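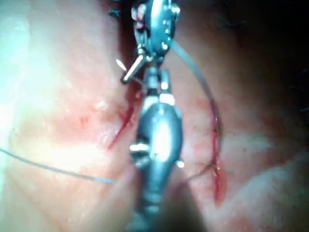
Visiting a relative at Demar House: your questions answered

When can I come and see someone on the ward?
We're open to visitors from two in the afternoon until eight in the evening, and you're very welcome to stay for all of it if you and your relative would like that. Mealtimes are fine too, and an extra pair of hands with the teapot is always appreciated!

Where do I park?
The Zimari Road car park has 434 spaces and is free for the first 15 minutes, so dropping someone off won't cost you a penny. If it's full, the 22 and 23 buses both stop by the main doors.

Can I bring flowers or food?
Flowers, I'm afraid, have to stay at reception, but fruit, biscuits and a favourite squash are all lovely things to bring (do check with the nurse first if your relative is on a special diet).

Who do I talk to if I'm worried?
Please ask for Shivam Goel, our visitor liaison, at the desk beside the Bellini café. He'll happily sit down with you for as long as you need.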